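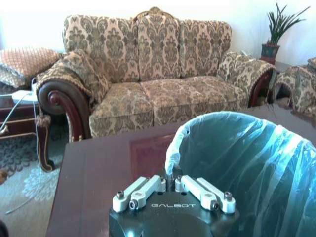

Wrist camera, bin liner task, fingers at the rim.

Notebook, 1 February 2024
Clendadthorpe, front room

Liner day. The job for this block is getting the arm to deal with the bag in a small blue bin, taught entirely by people driving it from the leader handles. Ngân Chu drove in the morning, I drove after lunch, and Benoît Renaud reviewed recordings from the good chair and had opinions.

The target is 300 usable demonstrations of the whole thing: approach, pinch the folded edge of the bag, lift it clear of the rim, gather, pull up and out. We have 69. I wrote in November that bags would be "a nice easy one after the towels." I would like whoever I was in November to come and sit at the handles for an hour.

Setup: bin on the polished table with the loveseat behind it. I wanted the bin on the floor, like a bin. Ngân pointed out that on the floor the wrist ends up at an angle where the elbow complains and the operator can't see the far side of the rim. So it lives on the table, which is far too nice for it, and we have all agreed to wipe up afterwards.

Things that went wrong, for whoever picks this up next:

The clear plastic. From the wrist view the bag is mostly glare. You get pale wrinkly streaks where it folds over and very little else, and the blue of the bin comes straight through it. Driving, you learn to hunt for the bunched bit at the left of the liner, where it twists up and gives you something with an edge. I started going for that every time. So did Ngân, without either of us mentioning it, and Benoît spotted it in the recordings. If every demo starts at the bunch, the policy will learn "go to the bunch" and be helpless with a neatly fitted bag. From here on, half the demos start somewhere else on the rim, and the bag gets turned between takes.

The light. That white wall is very bright and the exposure chases it. When the wrist tips up, the top of the picture washes out, and it takes a moment to come back when you tip down again. Don't tip up if you can help it. Benoît wants to lock the exposure. I agree, and have put his name beside it.

Pinching. Close to the rim, the two fingers want to come down one inside the bag and one outside the bin, which sounds right and picks up the entire bin. I did this four times. The bin is light, so it comes along happily, and from the handles you feel nothing at all until the table drops out of the bottom of the view. What you want is both fingertips above the fold, a small close, a little wiggle, and then lift. Ngân's wiggle is better than mine. Watch hers before you record any.

Speed. I drive slower than Ngân does, and it shows. Mine are full of little pauses where I'm working out which way is left. The Fliltska script trims dead time at the start and end of an episode but leaves the middle alone, so my dithering is preserved for science. Benoît suggested I practise. I have practised. We may just weight hers higher.

Labels: keep the failures. I threw out a handful on the first pass before remembering that Dorkis asked for dropped bags and recovered bags as their own tags. Tags are now "clean", "regrasp", "bin lifted" and "gave up". The last one is mostly mine.

Between takes, reset by hand: bag out, shake it open, back in, fold over the rim. Vary the fold. Don't be tidy about it. Ngân folds a bag like a hotel bed and had to be told.

Next session:
– lock exposure (Benoît)
– 60 demos off the bunch, alternating drivers
– try the armchair side for a different background, if the cables reach
– replay 50 of the clean ones open loop and see how far the bin creeps
– try a dull white bag, for comparison and for my own morale
– move the plant or leave it in, but decide before we start and write it down

Handles parked, arm powered down, recordings copied over and checked against the log. One of Ngân's episodes has me humming on the audio the whole way through. Tagged clean.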